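Laundry corner, Clurnitdale

The Okia listing promised laundry sorted "in 40 minutes a week." I have my doubts — mine takes 120 on a good Saturday. Still, I gave the setup a fair look.
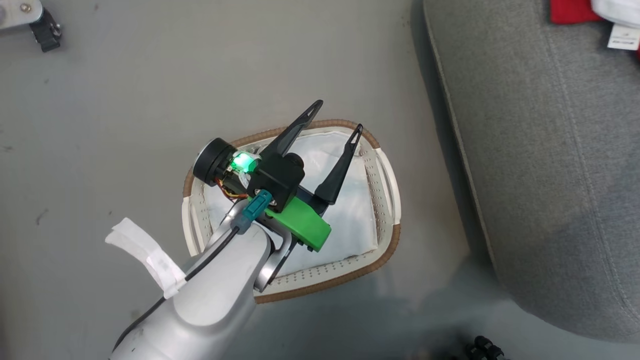

A shallow basket is supposed to be easier to empty than a deep one. Maybe. It also fills up faster, and the listing skips that part.

The enclosure gets called "studio grade," whatever that means. 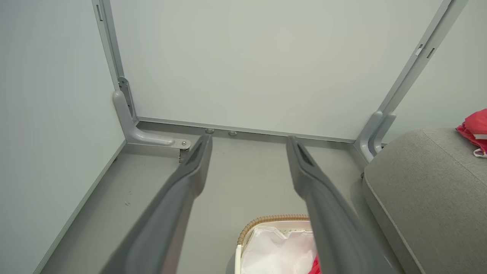
Pale back panel, light-gray rails, a bracket at each lower corner. Plain enough.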